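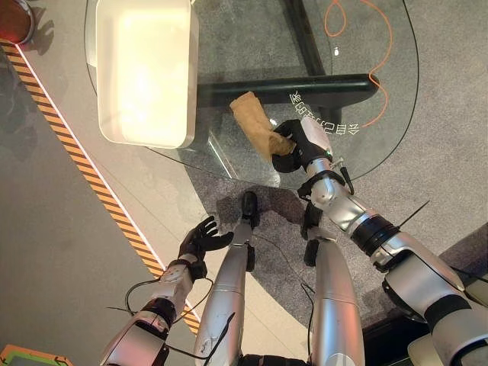
3 min read

The planner gave up at 840 milliseconds, the same as it had all morning, and Chiamaka Ezeani wrote the number on the back of her hand so she wouldn't have to look for it in the log.

"Table's gone again," she said.

Szczepańska didn't turn round. "Gone how?"

"It thinks the glass is a hole. It can see the carpet and it wants to go through to it."

Szczepańska rolled her chair over. On the left of the screen was the head camera, with the tan thing held in the right hand and the tray waiting on the glass. On the right was what Clukadix made of it, which was a tray hanging in the air with a black bar somewhere underneath. The cable on the floor had come out as the nearest solid surface.

"Put a plane in by hand," said Szczepańska.

"I did that for Metgate. They sent it back."

"They sent it back because you didn't tell them."

This was true. Chiamaka had typed the height of the table into a config file in March, the demo had passed, and then somebody at Metgate had bought a different table.

She opened the depth filter. It threw away any point it was less than 90 per cent sure of, and glass never got near that. The rim did, in places. There was a thin bright line along the edge, and if you lowered the limit you got bits of it, and some of the white lettering too, printed flat on the top. She lowered it. The screen filled with rubbish. Points hung over the carpet like midges.

"That's worse," said Szczepańska.

"Wait."

She kept the points that agreed with each other about height and dropped the rest. Thirteen were left. Most were on the rim, a few were on the letters, and the others sat where the bottom of the tray met the glass. She fitted a plane through them and drew it in blue. It lay more or less where a table would lie.

"Thirteen points," said Szczepańska. "I wouldn't put a cup down on that."

"It isn't a cup."

"What does it do when there's no writing on the glass?"

Chiamaka didn't know. She wrote that on her hand as well, under the 840.

Her phone went. It was the man from Homholm, who wanted to know if they were still on for Friday, and whether the machine would be putting things in the tray or only holding them, because his director had watched it hold things already. She said it would be putting things in the tray. She said it in the voice she used for her mother.

"You could have said Monday," said Szczepańska, when she had hung up.

"He'd have asked why."

She set the plane to be worked out fresh at the start of each attempt and thrown away at the end, so that no old table could get into a new room. Then she added a line to the log that said, in words, how many points it had used. If there were fewer than six it was to stop and say so. It took her until after lunch. Szczepańska read it through, changed the name of one variable and changed it back.

"Are you going to tell them this time?"

"It's in the release notes. First line."

"Read it to me."

Chiamaka read it. Table height is estimated and may be wrong. Szczepańska thought about it for a while and asked her to take out "may be" and put "is sometimes".

She did that, saved it, and sent the plan to the arm.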